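Print this article
E-mail this article

Three grippers, one bench, 11 days

May 16, 2025

Short version first. We borrowed three grippers, bolted each one in turn to the same arm, and ran them until something came loose or we did. 162 picks apiece in the main test. Same parts, same bins, same tired people. The loan came through Umholm, who let us have the end of a bench and a decent kettle and otherwise left us to it.

The arm stayed put. So did the controller, after a bad first morning when it refused to talk to the Zukden unit at all. Wrong cable. Our fault, not theirs, though the manual could say which cable on page one instead of burying it in the back.

The contenders. Zukden — two flat steel jaws, parallel, heavy, very sure of itself. Bragança — suction cup, light as anything, hisses. And Endemen, which sends you two tapered fingers and a bag of screws and wishes you luck.

Zukden did the boring jobs beautifully. Blocks, boxes, the aluminium offcuts. Closed hard, stayed closed. Give it a paper cup and it made a flat paper cup. There is a force setting, but the bottom of the range is still too much for anything you would drink from. Good for a machine shop. Not for a kitchen.

Bragança went the other way. Superb on anything smooth, hopeless on anything knitted. It also wants an air line, so there is a hose to manage, and the hose caught on the elbow of the arm often enough that we taped it down and lost a bit of reach. Quickest of the lot on flat cartons by a long way.

Which leaves the fingers. Dark green going on charcoal, matt, slanting in to a point, with a shallow pocket let into each one near the top. We had them in the pale test box for camera work, nothing else in there, just blank panels and an even light. Closed up, the tips come together in a thin dark line, and lower down they part again and daylight shows between them. It matters, that gap. A wrist camera can see past the fingers a little, and any you get back is worth having.
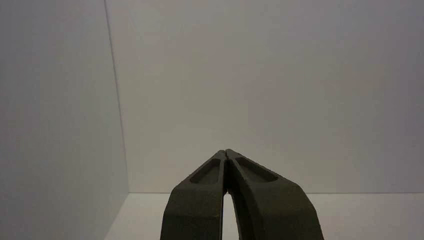
What the camera wants

More than we had planned for. Every unit blocks some of the view, and the Zukden jaws blocked the most, so on small parts the software was guessing for the last bit of the approach. The suction cup hid least. The Endemen pair sat in between, and because they narrow towards the tips you can at least tell where the business end is. We ran 267 frames through the tip finder with the fingers against the plain background and it hardly put a foot wrong. Against a cluttered bin, a diferent story. Dark fingers over dark parts and it wandered.

On the picks themselves they were the most forgiving. Pens, a washer stood on edge, a bunched-up sock. Slow, mind you. And a heavy bolt would twist round between the tips if you caught it off centre, then drop. We tried a strip of rubber tape on the inside faces and that helped, untill the tape slid off.

Swapping over is where tempers went. Zukden has a quick-release plate and you are done before the tea is. Bragança, one collar and the hose. Endemen, four small screws, one of which is now somewhere under the Umholm bench for good.

So what would we buy

For cartons, Bragança, if you already have the air. For metal, Zukden, and tape over the corners. For a mixed bin with a camera on the wrist, the Endemen fingers, plus a spare set of screws and some patience. We are keeping them on into June to try the softer pads, which were still in the post when this page closed.

Print this article
E-mail this article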